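Sat 30 August
By the editor
12 comments

Door knocking, and why I've changed my mind about it

I spent most of this week on other people's porches, so forgive me if the newsletter is a bit of a ramble. We are down to the last stretch before the Gralham township vote in September, and the library levy is on the same ballot as two council seats, and my inbox has been full of people asking how any of it works. I'll get to that.

First, the numbers, because you always ask. The county clerk has logged 973 absentee requests from Gralham so far. Last time we had a local ballot with no state race on it, the whole count came down to 63 votes, and I still run into folks at the gas station who tell me they meant to go and didn't. Sixty-three! You could fit that many people in the fellowship hall and still have chairs left for the coffee table.
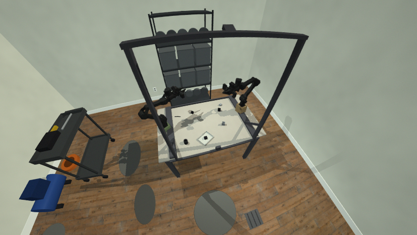

What the levy does and doesn't do

I've read the thing three times now, and it's shorter than the arguments about it. It renews the money the library already gets and adds a bit on top for Saturday hours and the roof over the children's section. It does not pay for the Kuster Road building. I heard that one on four different porches on Tuesday night, and each person was very sure of it, and I think it comes from the flyer that had both items on the same side of the page. The Kuster Road question is a separate one and it isn't up until the council decides whether to put it up.

If you want the wording, the township office has copies on the counter, and they'll mail you one if you call before noon. You don't have to be registered to ask for it. My neighbor thought you did and had been putting it off for a month.

The part people get stuck on is "renewal with increase." It means one vote for both. You can't say yes to the old amount and no to the extra, and I wish you could, and I've told the council so (twice, at the microphone, with my voice shaking a little the first time). If it fails, the old amount runs out too, at the end of next year. There would be time to try again, but not a lot of it.
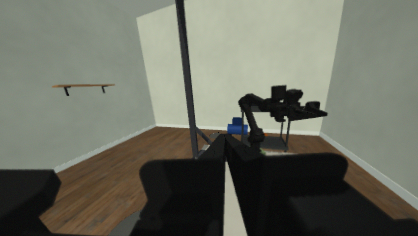

The candidate night at Flirilgate School was better than I expected, and I went in grumpy. Four people are running for the two seats and all of them showed up, which hasn't happened in years. The room was plain, a warm brown plank floor a lot like the one in the picture, and every time somebody got up to leave early the boards told on them. I liked that. It kept us in our seats through the drainage discussion, and the drainage discussion turned out to be where the real differences were. Two of the candidates want to fix the Drerura Creek culvert this coming spring out of reserves. One wants to wait for the county to chip in. The fourth wants a study first, and got a groan for it, and I'll admit part of the groan was mine.

I'm not endorsing anybody here. I did that once and lost a very good pie recipe over it. But I will say that if you live on the low side of the creek you should call all four and ask them the same question, in the same words, and write down what you hear. They all gave out phone numbers and they all said to use them.

Now, the door knocking. I always thought it was a nuisance, to do and to have done to you. Then a friend who's running the levy walk talked me into a shift and handed me a clipboard, and between us the group has gotten to 300 houses since the start of the month. Most people aren't home. A good number of the ones who are home want to talk about something else – the speed limit by the ball fields, mainly, or their knees. But people who disagree with you are so much nicer on a porch than they are online! One man told me flat out he was voting no, then walked me back to the sidewalk so his dog wouldn't bother me.
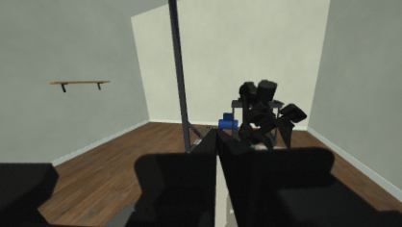
He also asked me a question I couldn't answer, about whether the Saturday hours would carry on through the summer. I wrote it down and asked at the library desk the next morning, and the answer is that they're planned for the school year only, with summer to be decided later. So I went back and told him. He's still a no, but he thanked me, and the dog was asleep.

A few odds and ends. The polling place for the east side has moved from the fire hall to Flirilgate School, side entrance, and the ramp is on the parking lot side. Absentee ballots have to be in the clerk's hands by the time the polls close, so a late postmark won't save you. And if you need a ride, reply to this email with your street and a time that suits and I'll match you up with a driver.

14 shares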